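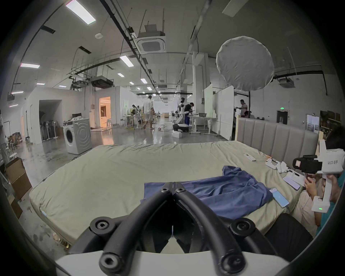 Fitted sheet in pale grey-green on a wide mattress, with channelled grey headboard.

Mekero Fitted Sheet, Deep Corner

Posted February 13, 2023 by Mekero Product Desk

Search products Enter keyword or item code Go

The Mekero Deep Corner is a fitted sheet for domestic and small guest house use. It is woven by Kozłowski and finished, cut and packed by Mumorness. The current version replaces the earlier flat-seam type, which remains on sale until stocks run out.

Fabric

The cloth is a plain weave cotton, 138 grams per square metre. It is dyed before cutting, so the seam allowance is the same shade as the face. Slight variation between dye lots is normal. Customers who need several sheets for one room should order them together and ask for a single lot.

The fabric is not treated for easy care. It will crease in use and in the dryer. Pulling the sheet square while it is still slightly damp removes most of the creasing, and a warm iron removes the rest.

Corners and elastic

Each corner is closed with a double-stitched seam. Elastic runs round the full hem, not only at the corners. The elastic is the Joltis 8 type, sewn into a folded channel so that it can be replaced by hand if it fails. Spare elastic is sold by the metre under the same item code with the suffix E.

Measure the depth of the mattress at the side, not at the corner, and add the depth of any topper. Where the total falls between two depths, choose the larger. A sheet that is too shallow will lift at the corners and put strain on the seam.

Washing

Wash before first use. Shrinkage takes place mainly in the first wash and is allowed for in the cut size. Wash at 40 degrees for general use, or at 60 degrees when needed. Do not use chlorine bleach. Dark clothing and new denim should be washed separately - loose dye will mark the paler shades and cannot be removed.
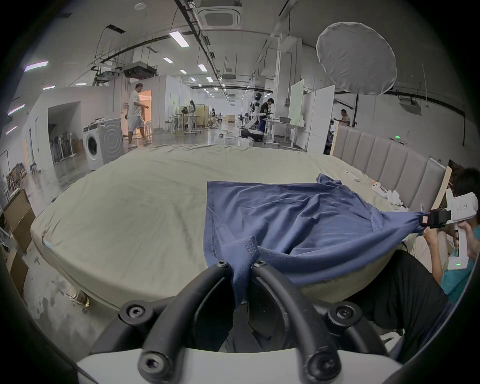
Pale grey-green sheet, rounded mattress corner at left.

Test results

Elastic was stretched and released 625 times on a bench rig, then measured. It kept 82 per cent of its starting tension. The previous type kept almost 80 per cent under the same test. Results refer to new elastic and do not predict service life in a given household.

Ordering

Sheets are supplied singly, folded, in a paper band. Pillowcases in matching shades are listed separately. Orders for cut-to-size sheets are accepted but cannot be returned unless faulty - please check measurements before sending them.

The next dye run is planned for March. Shades marked as out of stock will be available again after that date.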